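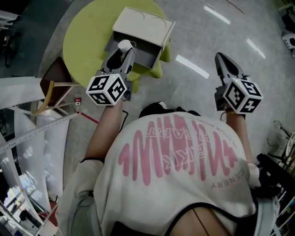
Zuditier opens clothing repair and resale shop in Flendham

Flendham, Sep 22, 2024

Clothing reuse company Zuditier has opened its first permanent shop in Flendham, selling second-hand clothes and offering a paid repair service under the same roof. The shop takes over the former Agbenyega shoe shop on the high street, which had stood vacant since the business moved to larger premises.

The ground floor carries 2000 items at any one time, including T-shirts, knitwear, jeans, coats and children's clothes. Stock is changed every week. Printed T-shirts have been the best-selling line at the company's market stall and have been given their own section near the front of the shop.

Repairs are handled upstairs. Customers can bring in clothes bought anywhere and will be given a price before any work starts. The service covers split seams, dropped hems, broken zips, missing buttons and small holes in jersey and knitwear. Most jobs will be ready within three working days. Leather, wedding dresses and waterproof jackets are not accepted at present.

Zuditier has traded from Flendham market for several years and took in 1497 bags of unwanted clothing last year. Clothes that can be worn again are washed, checked and priced. Those that need mending go to the repair room first, and anything too worn to sell is cut up for cleaning cloths or passed on for fibre recycling.

A spokesperson for Zuditier said: "We had run out of room on the market. On a wet day we could only put out half of what we had, and people who wanted something mended had to leave it with us and come back the following week. Having a proper address makes both sides of the work easier."

The company is also introducing Flukon, a labelling system developed in-house. Each item in the shop carries a small paper tag showing its fabric, its measured size and any repair that has been made to it. Sizes are measured flat on the table, as many older clothes no longer match the size printed on the neck label. The first 500 tagged items are already on the rails and the rest of the stock will be tagged by the end of November.

Clothing can be dropped off at the counter during opening hours. Bags should not be left outside the door overnight. Donors may choose between a shop voucher and having the value of their bag put towards free repairs of school uniform for local families. Items should be clean and dry. The shop cannot take pillows, duvets, underwear or single shoes.

Evening classes in basic mending will begin in November. Classes will cover sewing on buttons, taking up a hem and patching a knee, and all tools and thread will be supplied. Places are limited by the size of the upstairs room and must be booked at the counter.

The market stall will continue on its usual pitch until the end of the year, selling coats and knitwear only. Vouchers issued at the stall can be used in the shop.

Notes to editors

Zuditier collects, repairs and sells second-hand clothing in Flendham and the surrounding villages. Flukon is the name of its garment labelling system.

Press enquiries should be made to the Zuditier office at the Flendham shop.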